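Clodden Pollolari Patterned Surface Film, Full Roll and Short Roll

Home > Surfaces > Table and worktop coverings > Pollolari

Stock: in our Haworth warehouse
Sold by: the roll
Samples: yes, see foot of page

Pollolari is a self-adhesive covering for tables, desks, shelves, window boards and cupboard fronts. It goes on over a sound, flat surface and can be taken up again with gentle heat. The film has a low-sheen face, a backing paper printed with a cutting grid, and a slow-grab adhesive that lets you lift and relay a piece for the first few minutes.

We have sold the range under the Clodden name for several years. The current version has a thicker film than the old one and a different adhesive, so please do not try to match a new roll to leftover pieces of the old stock. The two will not sit level where they meet.

Sizes

Full roll: 3,040 mm long, 62 cm wide
Short roll: 2,000 mm long, 62 cm wide
Weight of film without backing: 357 g per square metre

Both rolls come on a card core in a square box. We don't fold the film for posting. Longer lengths can't be supplied in one piece, and we don't cut rolls down to order.

Patterns

The stone patterns are White Marble, Dark Slate and Sand. The wood patterns are Pale Oak and Walnut. There are also plain colours, which change a little from year to year. The plain colours have no direction to them and are the easiest to lay if you have not done this before.

Stone patterns repeat along the length of the roll. When you need two widths side by side, buy enough to slide one against the other until the veins run through. On White Marble the veins are uneven in weight and direction and a join is fairly forgiving. Dark Slate shows a join more than any of the others, and we suggest placing it where a wall unit or a row of books will hide it.

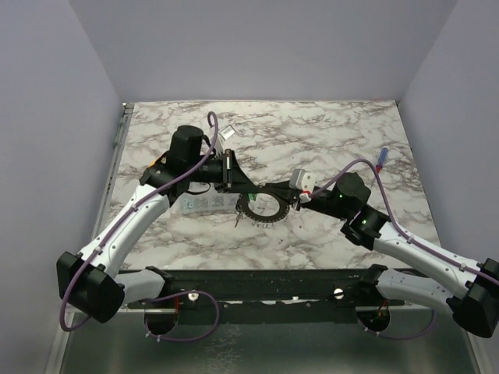
White marble pattern, veined in grey and brown.

Colours on screens vary. If you are trying to match a floor or a splashback, order a sample first and look at it in the room in daylight and again with the lights on. Pale stone patterns pick up the colour of the walls, and a white that looks clean next to grey can look yellow next to blue.

Where it can be used

Desks, dining tables and side tables
Sewing and craft tables
Shelves, drawer fronts and cupboard doors
Shop counters and display plinths
Window boards that don't get soaked by condensation
The inside of fitted wardrobes

Where it should not be used

Next to a hob, or on any surface that takes hot pans
Inside a shower or on the rim of a bath
On bare plaster, brick or unsealed chipboard
On oiled or waxed wood, unless the wax has been fully removed
On anything that flexes, such as a folding camping table
Outdoors

It is not a chopping surface. A sharp knife will go straight through, and a cut in the film can't be mended, only patched.

Preparing the surface

Most complaints we get about lifting edges come down to grease or dust. Wash the surface with warm water and a little washing-up liquid, rinse, and dry it with a cloth that doesn't shed. Kitchen surfaces should then be wiped with Flodent, our own degreaser, or with any other that leaves no film behind. Avoid sprays that contain polish or silicone.

Fill dents and screw holes, and sand the filler flush. The film follows whatever is under it, and low-sheen patterns will still show a ridge when the light comes from the side. Bare wood and MDF need a coat of primer, and cut edges of MDF need two. Leave primer overnight even if the tin says it's ready sooner.

The room should be at normal living temperature. In a cold garage or an unheated shop the adhesive grabs poorly and the film is stiff round corners. Bring the roll indoors the day before.

Laying the film

1. Measure the surface and add 5 cm on every side. Cut on the backing grid with sharp scissors or a craft knife and steel rule.

2. Lay the piece on the surface with the backing still on and move it about until you like where the pattern falls. Mark the middle of each side with a scrap of masking tape.

3. Peel back a hand's width of backing along one short end. Fold the loose backing under and press the exposed film down from the centre outwards.

4. Pull the backing away slowly from beneath with one hand and smooth with the other, using the felt edge of the squeegee. Two people make this much easier on anything longer than a small desk.

5. If a crease forms, stop. Lift back to just before the crease and lay it again. Don't try to press it out.

6. Small air bubbles will usually go within a week. Larger ones can be pricked with a fine needle at the edge of the bubble and pressed flat.

7. Warm the overhang with a hairdryer and fold it down over the edge. On outside corners, stretch the film slightly and trim the surplus underneath the table where it won't be seen.

8. Leave it overnight before putting anything heavy down.

Rounded corners are harder than square ones. A large radius will take the film with patient warming. A tight one needs a few small relief cuts on the underside. If the table has a raised lip or a moulded edge, cover the flat part only and trim just inside the moulding.

Looking after it

A damp cloth does for most days. For tea, coffee and felt-tip, use diluted Flodent and wipe again with clean water. Undiluted Flodent won't hurt the stone patterns but can leave a dull patch on the darker plain colours. Never use bleach, scouring pads or acetone.

Put mats under hot plates and mugs straight from the kettle. Rubber feet on printers and lamps can leave a mark on pale patterns if left in one spot for months, so move them now and then or put felt pads under them.

Strong sun will fade the wood patterns before the stone ones. In a south-facing window, expect to see some difference after a few summers between a part that was covered and a part that was not. 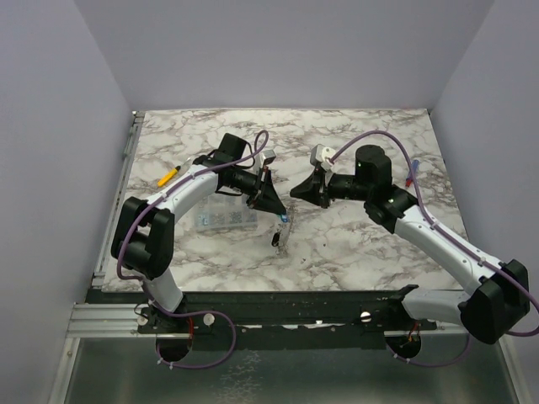
One customer wrote to us in June to say that the instructions ought to mention seams more plainly, as she had butted two widths together on a dining table and a fine gap had opened by the autumn. Her advice was to overlap the two pieces by a finger's width, cut through both layers along a steel rule, and peel away the waste. We agree and have added it below.

Joining two widths

Lay the first width completely. Line up the second so that the pattern runs through and it overlaps the first by 2 cm. Leave the backing on the overlap itself. Put a steel rule down the middle of the overlap and cut once, with a new blade, hard enough to go through both layers but no further. Remove the strip from the top, lift the edge and remove the strip from underneath, take off the last of the backing, and press the join closed. Roll it with a seam roller. The cut will mark whatever is beneath, so don't use this method on furniture you plan to strip back later.

Taking it off

Warm one corner with a hairdryer on a medium setting until it lifts. Pull back low and slowly, keeping the warm air just ahead of your hand. On painted surfaces there is always a chance that weak paint will come away too. Traces of adhesive can be removed with white spirit on factory-finished surfaces. Test it first in a hidden place.

What comes in the box

One roll of film
One squeegee with felt edge
Instruction sheet

Not included: knife, steel rule, seam roller, primer, Flodent. All are on the Tools and Sundries page except the primer, which we no longer carry.

Samples

Samples are the size of a postcard and have the adhesive backing, so you can try one on the underside of your table. You may order up to five at once. They go by ordinary post.

Delivery and returns

Orders placed before 2 pm leave Haworth the same working day. Anything placed later on a Friday goes out the following week. Rolls can be returned in the original box as long as the backing has not been lifted or cut. Please check the roll for damage before you start, and keep the label from the end of the core. It has the batch code, and we'll need it if you want a second roll from the same printing.

Related items

Clodden edging strip, 20 mm, to match all stone patterns
Clodden seam roller
Flodent surface degreaser, 500 ml trigger bottle
Felt pads, mixed sizes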